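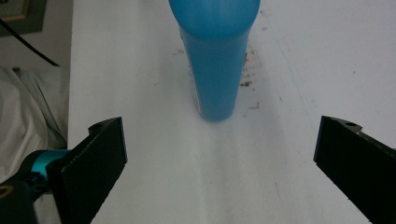
A blue bottle and a scatter of crumbs on a white tabletop, with two gripper fingers open in front of them.

Table clearing (household robotics)

Table clearing is the chore of getting things off a table and then getting the table itself clean. I've kept this entry for a few years now, and I still get more mail about it than about laundry folding, so I guess people really hate wiping tables.

The job splits into 2 halves. First you move whatever is standing on the table, then you deal with what's left on the surface. Machines are pretty good at the first half! A bottle that stands upright with space on both sides is close to a gift: the fingers go around it, they close, it comes up. The second half is where I start to sigh.

Why crumbs are hard

Crumbs are small, they're light, and they don't stay where you saw them (one clumsy pass and half of them are on the floor). A two-finger gripper can't pick them up one at a time in any sensible way, so it has to hold something else - a cloth, a brush, a sponge - and then the work is all about pressure. Press too lightly and the cloth skates over the top. Press too hard and the arm stalls or the table moves. People do this without thinking, and most of us cup the other hand under the edge to catch the mess, which a one-armed machine can't do at all.

Brown crumbs on a white table are at least easy to spot. Put the same crumbs on a wood grain or a patterned cloth and the vision side gets a lot shakier. Scratches and creases cause trouble too. I've watched a machine go back to the same scratch over and over, wiping away like it was jam.

The Pronley trials

The numbers I quote most come from the Pronley kitchen trials, run by Cyrill Eberhard over one long July. His team set up 109 tables with one object and some dry mess on each. The arm moved the object safely on 82 percent of them. Wiping went much worse, and Eberhard stopped giving it a single score after he found that his graders couldn't agree on what "clean" meant. (My mother would have settled that in a minute.)

Products

Stovon sells an arm that clamps to a counter and does the lifting half nicely, but leaves the wiping to you. Darent went the other way with a little vacuum head, great on dry crumbs and hopeless on anything sticky. I haven't tried the Gkikas machine yet, so I'll leave that part blank for now.

So can a machine clear your table yet? Partly, if it's a simple table and you're not in a hurry. I still use a damp cloth.

See also: Dish loading; Floor sweeping; Grippers, two-finger

Contact the editor | Copyright, all entries | Back to top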